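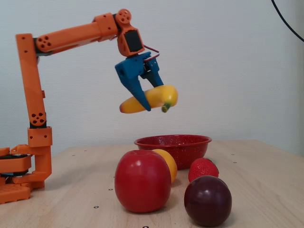
Search tickets and articles Go

Filed under: Parish Offices > Sacramental Records > Confirmation

Ticket: Sponsor names on the wrong Confirmation certificates
Status: Closed
Opened by: Domenica Oberholzer, parish office, Floresmont
Assigned to: Rongrong Luo, diocesan records help desk

Domenica Oberholzer wrote:

Good morning to whoever gets this one, and I'm sorry to land on you in May, when I know every parish in the diocese is calling you with something. We have Confirmation on Thursday evening with the bishop, 78 candidates (our biggest class since we joined with St. Brendan's), and I printed the certificates yesterday so that Father could sign them over the weekend. He got a good way through the pile and then stopped and asked me why Refugio Escobedo was listed as sponsor for a girl he has never met. Refugio is sponsoring his nephew. He is a lovely man, but he is only sponsoring the one!

So I went through the whole stack at the kitchen table with the sign-up cards, and there are 9 certificates with somebody else's sponsor on them. The candidate's own name is right on every one, and so are the Confirmation name and the date and place of Baptism. It's only the sponsor line. In each case the sponsor belongs to the person just before them in the alphabet.

The background, in case it helps. We kept our registers in Eberhard for years and moved to Zollell over the winter. I exported the candidate list from Eberhard, because that's where religious ed still had it, and brought it in with the Import People screen. I did have to do it twice. The first time I picked the wrong ceremony and put them all down for First Communion, which gave our catechist a good laugh. I removed that batch before I did the second one.

I've attached the export file. Please tell me I don't have to type these in by hand, though I will if it comes to that.

Rongrong Luo replied:

Hello Domenica, thank you for such a clear write-up, and please don't apologize, you've already done half of my work. Before I touch anything, would you do two things for me?

First, open one of the nine people in Zollell, go to the Sacraments tab, and tell me which sponsor shows up there. I'd like to know whether the record is wrong or only the printed page.

Second, please don't press Post to Register yet. The certificates are just paper and can be done over, but a posted entry can only be fixed with a marginal note, and then it has to be initialed by the pastor. It's much kinder to everyone if we sort this out on the draft side.

Domenica Oberholzer wrote:

I haven't posted anything, thank goodness. I was waiting until after the Mass, as my predecessor taught me, because somebody always comes down with the flu.

I looked up three of them. On the Sacraments tab the sponsor is blank. Completely blank! But the certificate prints a name. I tried it again with just one girl selected, by herself, and that time the sponsor line came out empty. I don't know what to make of that, but there it is.

Rongrong Luo replied:

That is very helpful, and it tells me we have two separate troubles sitting on top of each other.

The printing one I've seen before. When Zollell runs a batch of certificates and comes to an empty sponsor field, the older template keeps whatever it printed on the page before. The Vinley template, which we put out to parishes after Easter, clears the line each time. You're still on the older one. Go to Settings, then Certificates, then Template, and choose Vinley from the list. Save it before you leave the page or it goes back.

The blank fields are the real question. I opened your export and I think I see it. Nine of your candidates have a note in Eberhard typed on two lines, with someone pressing Enter in the middle (things like "proxy needed" and then a phone number underneath). The import reads that second line as the start of a new row and loses whatever was supposed to follow the note. The sponsor is the column right after it.

Here is what I'd do:

1. In Eberhard, run the same export again, but uncheck Include Notes.
2. In Zollell, go to Import People and choose Update Existing. Please don't choose Add New, or you'll have two of everybody.
3. Match on the candidate ID. Leave the name match turned off.
4. Look over the preview, then click Apply.

The preview only shows the first 300 rows, which won't bother you with this class, but keep it in mind if you ever bring over your old baptisms.

Domenica Oberholzer wrote:

Well, I did all of that after lunch and I'm nearly there. Eight of the nine have their sponsors now, and I checked each one against the cards. The one that's still blank is the Eder boy. His sponsor is his uncle, Thaddäus Eder, with the two dots over the a, and the preview put a little red flag next to him. Is it the dots? His grandmother was very particular about the dots when she turned in the card, and I would rather not be the one to tell her.

Rongrong Luo replied:

It's the dots, and you won't have to tell her anything. Eberhard saves its file in an older format unless you ask otherwise. On the export screen there's a drop-down called Encoding. Set that to UTF-8 and run it once more. Or, as it's only the one person, you can type the name straight into the Sacraments tab, and Zollell will keep it as you typed it.

Domenica Oberholzer wrote:

I typed it in. I had to copy the letter from an email his mother sent me, but it took. Then I switched to Vinley, printed the whole set over again, and Ursina Widmer from the choir sat down with me and read the names out loud while I held the cards. All 78 match. Father is signing now and says his hand will hold out.

One small thing for your list: the Vinley certificate prints the parish seal a little lower, so our gold stickers cover the bottom of the word Floresmont. I've been putting them on higher.

Thank you so much for your patience. If you're ever out our way, there is always coffee in the office.

Rongrong Luo replied:

I'm so glad. I've passed the seal position along to the person who looks after the templates. I'm closing this ticket, but you can reply to it if anything comes up when you post to the register on Friday morning, and remember to send the notices to the churches of Baptism once that's done. The button is on the same screen, at the bottom. Blessings to your candidates!

We use cookies to keep you signed in and remember your parish. Accept Manage settings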